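Search this site Go
Home Workshop | Tinkering & Repair

I fix old clocks at my kitchen table in Caddale, and I'm slow. My first one, a Stekon mantel clock, cost me $30 and most of February – and I loved every minute!

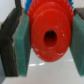
How often should a mantel clock be oiled?

Every few years is plenty for most of them, and a tiny drop per pivot will do.

My neighbor Evie Hollis lent me her loupe (I still have it, sorry Evie) and I finally spotted the worn pivot. By 2 a.m. the thing was ticking – I woke up the whole house. 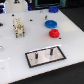
A blue disc and a cream connector block on a white board.

Next up is a cuckoo clock.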